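Reupholstery or Replacement: What Households Do With Worn Furniture
Student project report, submitted 2018-12-01

3. Method

The survey went out in June to households in two suburbs, Flenda and Tkachuk. We put 1426 paper forms in letterboxes and got 74 back that could be used. That is a low return and it limits what can be said. Five of the 74 left the last page blank, so their answers are only used in the first part.

People were asked what they did with the last chair or couch that wore out, what it cost, and how far they travelled to have it dealt with. We also rang two repair shops, Vivix and Denon, and asked both for a quote on the same job: a dining chair with a torn seat and a loose back leg.

4. Results

Most people had put the item out for hard rubbish or taken it to the tip. A smaller group gave it away. Repair came last. The usual reason was price, but a good many wrote that they did not know a repairer was still working in their area - both shops told us they no longer advertise.

The two quotes were further apart than we expected. Denon included new foam and webbing as a matter of course. Vivix quoted for the cover and the leg only and said it would look at the webbing once the old cover was off. The cheaper quote was still more than the price of a new flat-pack chair.

Age of the furniture mattered more than income. People with older solid timber pieces were more willing to pay for work on them, and several said a relative had owned the piece first.

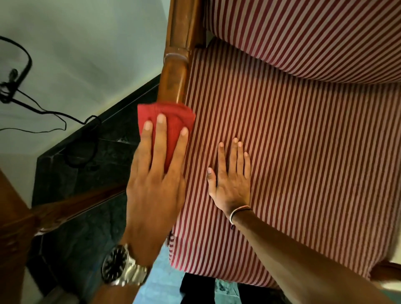

Fabric was the other large cost. Striped and checked cloth takes more metres than plain because the pattern has to line up across the seat and back, and both shops charge extra labour for it. Few people knew this before they asked.

5. Limits

The forms were in English only, and renters were under-represented. We would use an online form as well next time, and ask about colour and fabric choice separately from cost.

Comments (2)

Good read. We had our lounge suite done and the fabric cost more than the labour.

Did you ask about council pickup fees? Ours went up and the nature strips are a lot emptier now.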